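## Darnham to Extend Library Hours from February

The Darnham Library Service will keep its central branch open until 9 p.m. on weekday evenings beginning in February, following a trial that drew more visitors than the service had planned for. The change was approved at the most recent meeting of the library board and applies to the central branch on Mondal Street only. Hours at the Kilten and Flovton branches remain as they are.

During the trial, the central branch closed three hours later than its usual time of 6 p.m. The service recorded an average of 70 visitors per evening after the former closing time, compared with a planning estimate of 43. Most stayed for more than an hour. Study tables on the upper floor were the most heavily used part of the building, followed by the public computers and the newspaper area.
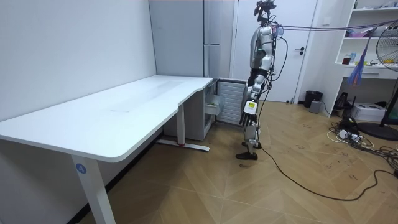
Under the new schedule, the lending desk will be staffed until 8 p.m. Borrowers may use the self-service machines for the final hour, but new library cards, interlibrary loans and the payment of replacement charges must be handled at the desk before it closes. The children's room will continue to close at 6 p.m., and children under 12 who remain in the building after that time must be accompanied by an adult.

The local history collection will be open on two evenings a week. Readers who wish to consult maps, parish records or bound newspapers are asked to submit their requests by noon on the day of their visit, as these items are held in a separate store. Requests may be made by telephone, by e-mail or in person.

The service has set aside funding for five additional part-time positions to cover the later hours. Applications will open shortly, and current employees who wish to increase their hours will be considered first. No existing daytime shifts will be reduced.

Dilruba Kumarasinghe, head of public services, said the trial had shown a steady demand among residents who could not reach the library during the working day. "We had expected students, and they came," she said. "We also saw a large number of people on their way home from work, many of whom told us they had not held a library card in years."

The board also reviewed written comments submitted during the trial. It received over 160 responses, most of them in favor of longer hours. The most frequent concerns were the lighting on the path to the rear parking lot and the timing of the last bus toward Flovton, which leaves before the new closing time. The lighting will be repaired before the new schedule takes effect. The bus timetable has been raised with the operator.
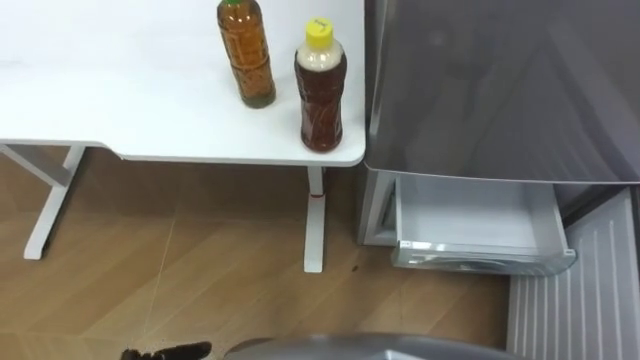 Amarachi Uzor wrote that later hours would be of little use to residents of the outlying districts unless the bus question was settled first, and asked that at least one evening a week be offered at the Flovton branch as well. "I would gladly give up a late evening in town for one that I can walk to," her letter stated.

The board has asked for a report on evening use at the smaller branches and will consider it in the spring. Copies of the new schedule are available at all three branches.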